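Chapter 3
How Fire Spreads, and How We Get in Its Way

Fire is one of the most exciting things you will ever study, and one of the least forgiving! By the end of this chapter you should be able to walk into any warehouse, shop or block of flats and see it the way a fire officer does: where the heat would go, what it would reach next, and what stands between the two.

Let's begin with a real puzzle. One April night a fire started in a paper store on the docks at Drelelport. The store held 659 bales, stacked to within an arm's length of the roof. The crew from Simutov Road arrived 8 minutes after the call and found flames at the far end of the building, a long way from where the fire had begun, with bales in between that were barely scorched. How did it get there?

Keep that question in your head as you read. (Have a guess now and jot it in the margin – you'll enjoy checking it later.)

Heat travels in 3 ways. Conduction carries it through solid things, such as a steel beam that passes through a wall. Convection carries it in moving air and smoke, which rise, hit the ceiling and roll outwards. Radiation sends it straight across a gap, just as you feel a bonfire on your face from the other side of a field. Most building fires use all of them at once, and the mix changes from minute to minute.
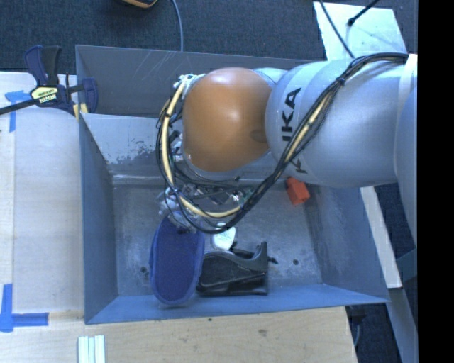 Figure 3.1 A robot arm over a grey metal bin.

Smoke under a ceiling can pass 600 °C, and at that point everything beneath it is being cooked from above. Nataša Trajkovski, who led the Drelelport inquiry, called the roof space "a chimney laid on its side", and I still think it's the best phrase in the whole report.

We'll come back to her findings in Section 3.4, where you will draw the smoke layer for yourself. Section 3.2 looks at fire doors and the Vlachou Street flats, where one closed door saved a stairwell. First, though, we need to sort out what burning is, so find a candle, a saucer and a safe place to light it.

Key words: conduction, convection, radiation, smoke layer, flashover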